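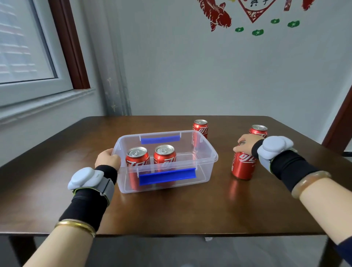 Who decides when a recorded task is good enough to keep?
The person at the table makes the first call, and a second student who wasn't in the room makes the final one.

Our project at Riviere looked at the rules small groups follow when they record hand tasks for robot training. We started from the Lisex lab sheet, which lists 18 rules, and cut it down to 8 that people could remember without reading.

The rules we kept cover three areas. Before a take, both wrist sensors are strapped on over the sleeve and checked for slip. During a take, one hand steadies the container and the other moves one item at a time, at normal speed. After a take, the label is written before anything on the table is reset.

Ankica Berisha tested the short list in November with 20 takes of a packing task. The second reviewer rejected 17 under the old sheet's wording — mostly for late labels — so we rewrote the label rule and ran the set again at Vumville.

Two points are still open. We have no rule for jewellery worn near a sensor, and our Bonavine partners want one. We also disagree on whether a dropped item should end the take. For now the take continues, and the drop goes in the notes.

Report submitted Jun 26, 2026.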